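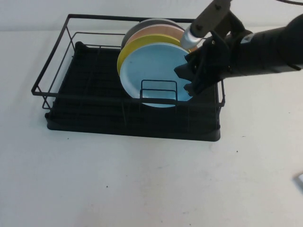

In Praise of the Plate Rack

I gave up my dishwasher in August. It had been dying for months, and when the repair guy quoted me 382 dollars I thanked him, made him a coffee and decided I'd wash by hand until I missed it. I'm still waiting!

What I hadn't thought about was where everything would go afterward. My old rack was a wobbly thing that lived under the sink and came out at Thanksgiving. So I went looking for a black one, mostly because the walls and the tabletop are white and I like a bit of contrast (my friend Bernadette Moynihan says it looks like a tiny fire escape, and now I can't unsee it).

The part I've grown fondest of is the little wire divider. It keeps the plates on their feet, so they lean together like people waiting for a bus. Gray at the back, then pink, then yellow, then light blue. I never planned the colors. I bought them one at a time, and for years they sat stacked in a cupboard where I only ever saw the top one. Now I get a stripe of each while the kettle boils.
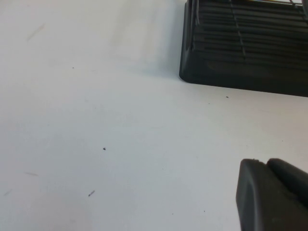 Black ridges, white tabletop, and the specks I keep meaning to scrub.

White shows everything, by the way. Every speck and scuff. I wipe it down at night and by breakfast there's something new - crumbs, coffee, who knows. The black plastic is more forgiving, but limescale loves a ridge. Pádraig Brophy, who ran a café for years and has washed more plates than I ever will, told me to use white vinegar and an old toothbrush. Leave it 6 minutes, scrub along the grooves, rinse. I do it every other week, or when my mother is coming.

He also thinks I should dry everything right away and put it in the cupboard, and there we part ways. I like my plates out. I've started choosing them by mood too, and the yellow one gets most of the toast.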